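去Ploncombe看手持夹爪的开放日
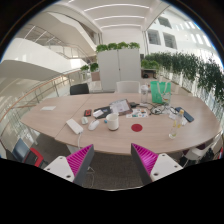

手持夹爪对着会议桌，白色马克杯旁边是那枚红色圆点贴纸。

一月里最冷的那几天，我收到Waltraud Lammers的邮件，说他们在Ploncombe的办公楼里办开放日，问我要不要过去坐坐。我本来是个能不出门就不出门的人，可是邮件末尾写着“可以自己上手试”，我就把围巾裹好出门了（还坐反了一站车，这个先不提）。

楼里很亮，中间是挑空的中庭，一层层白色的弧形阳台绕上去，栏杆边上种了好多绿植，柜子顶上也有一排。我在栏杆旁站了好一会儿，差点忘了自己是来看机器人的。后来是Finn Wegener把我领到那张椭圆形的大木桌前面的，他说今天的演示就在桌上做，别拘束，东西都可以碰。

我喜欢他们没有特意布置出一个“展台”来。桌上就是平常开会时的样子，鼠标、深蓝色的本子、一堆缠在一起的黑线、黄盖子的水瓶，还有一张贴满彩色贴纸的纸。Finn说，家里和办公室的桌子本来就乱，机器要学的就是在这种桌子上找到该拿的东西。我想起我自己的书桌，心里一下子踏实了不少！

他们这个项目叫Sosow，做法是人先拿着夹爪把动作做一遍，录下来，再拿去教机械臂。夹爪有两根手指，底座是白色的，内侧贴着洋红色的垫子，上面有细细的斜纹。颜色真是鲜艳，我第一眼还以为是小孩的玩具。Preben Kragh听了哈哈大笑，说来参观的人十个里有八个都这么讲。他负责手指这一块，跟我讲了很久垫子的软硬，太软了捏不稳，太硬了杯子会打滑，他为这件事前前后后改过四版。说实话我只听懂了一半，可是看一个人讲自己做的东西讲得眼睛发亮，我愿意一直听下去。

那天的任务听上去简单得很：把马克杯夹起来，放到红色圆点上。Finn先做，动作慢慢的，很稳，像在给人倒茶。轮到我的时候，我才知道手腕有多不听话。平时拿杯子哪里会想角度呢，伸手就拿了，换成两根手指的夹子，就得先想好从哪边进去、夹在多高的地方、松开的时候要不要再往下送一点。我头一回夹歪了，杯子在桌上转了小半圈，把我吓出一身汗。第二回好一些，杯底压住了圆点的一半。Waltraud在旁边说，放得慢一点没关系，机器会把你的着急也一起学走的。这句话我回家的路上想了好久。

我问他们一个任务要录多少遍，Umut Yazıcı翻了翻记录，说光是“放杯子”这一项已经有545遍了，由好几个人轮着做，高矮不同，左撇子也有。我问我那两遍算不算，他很客气地说，歪的那一遍他们也会看看。哈哈，那就是不太想要的意思吧。

中间休息的时候大家喝茶，茶有点淡，饼干倒是很好吃，是Hildegard Heitmann自己烤的，加了橙皮。她以前在工厂里做了许多年的装配，现在每周过来录两个下午。她拿夹爪的样子跟别人不一样，胳膊肘贴着身子，几乎只动前臂，我照着她的姿势试了一下，果然不那么抖了。她还教我先呼一口气再合夹子，说以前拧小螺丝的时候就是这样。

下午四点我就得走了，后面还有关于布料和袋子的演示没看成，有点可惜。Finn说袋子比杯子难得多，软的东西每次的形状都不一样，他们也还在摸索，春天大概会再办一次。我已经请Waltraud到时候给我留个位置了。要是有读者也想一起去，在下面留言告诉我，我把她回给我的时间转给大家。橙皮饼干的方子我也讨来了，等我试烤一次再写。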